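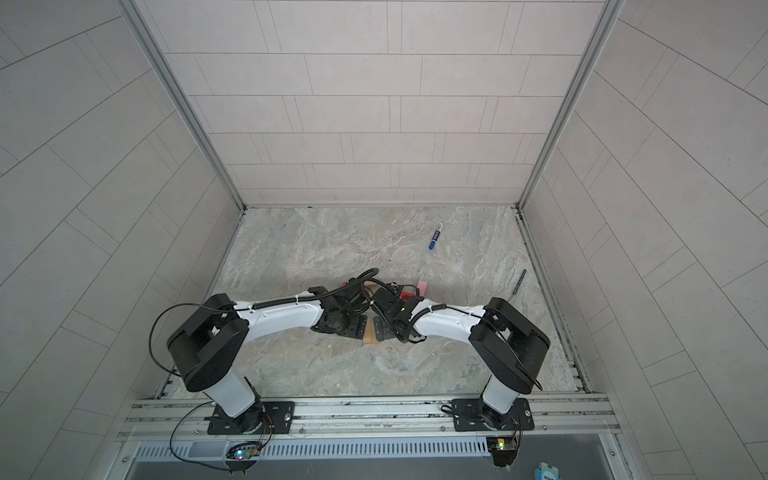 Two arms mounted side by side on an aluminum rail, against light gray tile.

Drirkcombe Evening Classes: Enrollment for the Spring Term

Enrollment for the spring term of evening classes at the Drirkcombe Institute opens on Monday at 9 a.m. and will remain open until the end of February. Members who attended a class in the fall may renew their places by telephone or at the front desk. New students are asked to register in person and to bring proof of address.

The fall term closed with 541 enrollments across 27 classes. Bookkeeping and beginning Spanish were full within the first week, and a second section of each has been added for the spring. The Spanish sections will be taught by Seon-mi Na, who joined the teaching staff in the fall. Furniture repair returns after a year's absence and will be held in the Farnska Annex, where parking is limited after 6 p.m.

Fees are unchanged. Students who hold a current library card qualify for the reduced rate, and the Sjöberg Fund will again cover the full cost of tuition for 23 students. Applications to the fund are confidential and should be addressed to Sabina Sýkora in the Registrar's Office. Applicants will receive a written answer before classes begin.

Several members have asked about the policy on missed sessions. A student who misses more than four meetings may not receive a certificate for the term – absences for illness are excused if the instructor is told in advance. Fees cannot be refunded after the second meeting of a class.

The printed schedule is available at the front desk and at both branches of the public library.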